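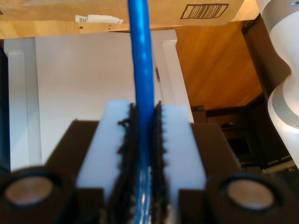 Section 4. Connecting the sensor cable and first start

Please read this section to the end before you begin. The work is not difficult, but some steps cannot be repeated easily when the cable is already fixed to the wall. It is assumed that you have finished Section 3 and that the Miranda 435 hangs on its bracket with the front cover still off.

The section is valid for the Miranda 435 greenhouse controller with one or two Hislow soil sensors. If you have the older Henska sensors from a previous installation, see the note under 4.5.

4.1 What you need

The controller, mounted
The sensor or sensors, with cable and plug
The bag of cable clips
A small flat screwdriver
A pencil and a tape measure
The watering plan which you filled in at the end of Section 2

A second person is useful if the greenhouse is long, but it is possible to do everything alone.

4.2 Choosing the way for the cable

1. Decide first where the sensor will stay. A good place is in the middle of the bed, between two plants of the same kind. Do not choose the edge of the bed, where the soil dries much faster than in the rest.

2. From this place, follow the way to the controller with your eyes. The cable should go along the frame of the greenhouse and never across the path.

3. Measure this way with the tape, and add enough for one loose loop at each end. The loop under the controller lets water drip down before it reaches the plug.

4. Mark with the pencil where the clips will be. In the corners put one clip before the corner and one after it.

Caution: Keep the sensor cable away from the mains cable of the heater. If they must cross, let them cross at a right angle. When they lie side by side for a long distance, the reading on the display may jump up and down without reason.

Caution: Doors and roof windows must open and close freely. Open each of them completely and look at the way of the cable again before you fix anything.

4.3 Fixing the cable

1. Begin at the controller and work towards the bed. If you begin at the bed, the spare length will collect at the wrong end.

2. Press the cable into the clips with your thumb. Do not use the screwdriver or pliers for this.

3. Make the corners round. A good measure is the curve of a tea cup. A sharp bend can break the wires inside, and from outside you will see nothing.

4. Leave the cable a little slack between the clips. In winter it becomes shorter and stiffer, and a cable that was tight in summer will pull on the plug.

5. Where the cable goes down into the bed, protect it with a piece of garden hose, slit along one side. This is only needed if you work there with a fork or a hoe.

Note: The cable may not be cut and joined again. If it is too short, order the extension from Sumgate. It has the correct plug at both ends, and the joint must stay above the soil.

4.4 Placing the sensor

1. Water the bed lightly and wait until the water has gone down.

2. Make a narrow hole with a stick. The hole should be as deep as the sensor is long, up to the moulded ring.

3. Put the sensor in the hole and press the soil around it with your fingers. There must be no air between the sensor and the soil. Air is the most usual cause of a reading that is too low.

4. Do not push the sensor directly into hard or stony soil. The tip is ceramic and it can crack.

In growing bags the sensor can lie on its side, with the flat face up. In pots smaller than a bucket we do not recommend it.

4.5 Connecting

DANGER: Pull the mains adapter out of the socket before you open the terminal cover. It is not sufficient to switch off the controller at the button.

1. Remove the two screws of the terminal cover and keep them in a safe place — they are small and they disappear in gravel.

2. Push the plug of the first sensor into socket A until you feel a click. The second sensor, if you have one, goes into socket B. Close the unused socket with the rubber cap.

3. Lay the cable in the groove under the sockets. The groove takes the weight, so that it does not hang on the plug.

4. Put back the terminal cover. Tighten the screws by hand only.

5. Put back the front cover, pressing first at the top and then at the bottom.

6. Connect the mains adapter.

Note for owners of Henska sensors: the plug fits, but the scale is different. After the first start, open Menu, Sensor, Type and choose H. Without this the controller will water too much. It is not possible to mix the two types on one controller.

4.6 First start

1. The display shows a line of dots and then the language menu. Choose with the arrows and press OK.

2. Enter the date and the time. The date is written with the day first, so for 10th July you enter the day, then the month. The change to summer time in March is made automatically.

3. The controller now looks for the sensors. When it has found them, the letter A, or the letters A and B, appear in the top corner.

4. Enter the values from your watering plan. If you are not sure about a value, leave the one that is shown — you can correct it later.

5. Press and hold OK until the valve symbol stops blinking.

During the first days the reading is not yet reliable. The sensor needs up to 48 hours to come into balance with the soil, and in heavy clay the reading may stay too dry for all this time. Leave the controller in MANUAL and water as you normally do. After this, switch to AUTO.

4.7 If something is not right

No letter in the top corner: Disconnect the adapter, open the terminal cover and push the plug in again. Look if there is sand in the socket.

Letter A is blinking: The sensor is found but gives no value. Usually it is standing in dry soil or in air. Repeat 4.4 from step 1.

Error 9: The cable is damaged or there is water in the plug. Dry the plug indoors, not on a heater. If the error comes back, the sensor with its cable must be replaced as one part.

The reading changes when the heater starts: See the first caution in 4.2.

The display is dark but the valve works: The contrast is set too low. Hold both arrows together until the text appears.

Write the serial number of each sensor on the last page of this manual before you continue with Section 5, Setting the watering times. The number is printed on the small label near the plug, and Sumgate will ask for it when you order parts.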